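Shipping small parts in bins: one box or several?

Posted in Packing and Storage, 6/18/18

I sell leftover hardware online, mostly cabinet hinges, drawer slides and shelf pins. I keep everything in open plastic bins on a table in the spare room and pack orders from there. A buyer in the next state wants the whole lot of hinges, 120 of them, plus the screws. On my bathroom scale the hinges come to some 50 pounds.

Would you send that in one heavy box or split it up? Last March I sent one big carton of drawer slides and it arrived with a corner blown out and a slide missing. I had to refund part of the order. I don't want to go through that again, but two or three labels will cost more than one.
Ostapchuk

Split it. Carriers accept heavier boxes than that, but the box itself is usually what gives out. Look for the round stamp on the bottom flap, which tells you what the carton is rated for. A used grocery carton often has no stamp at all, and I wouldn't trust one with metal parts.

Put the hinges in bundles of ten with a rubber band or a strip of stretch wrap. Lay the bundles flat and fill the gaps with crumpled paper until nothing shifts when you tilt the box. Loose metal moving around is what breaks corners. Screws go in a zip bag, then in a second zip bag, then in the middle of the box, never against a side. 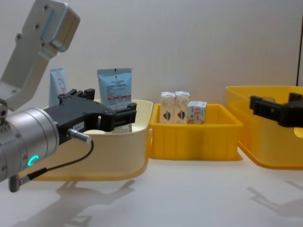
For tape, use the two-inch plastic kind and run it along the center seam and both edge seams, top and bottom. Masking tape will let go. If you split the order, write "1 of 2" and "2 of 2" on the boxes and put a copy of the packing list in each one. Then the buyer knows to wait for the other box before writing to you.
Drovell

Check flat rate before you buy postage by weight. With heavy stuff that fits in a small space it can be a lot cheaper, even with several boxes. Depends how far it's going. Same advice on the tape.
Grovix

Thanks to both. I priced it both ways, and flat rate was $7 less for the whole order. The hinges fit if I take them out of their retail sleeves, and the buyer is fine with that. I'm going to weigh each box again before I tape it.
Ostapchuk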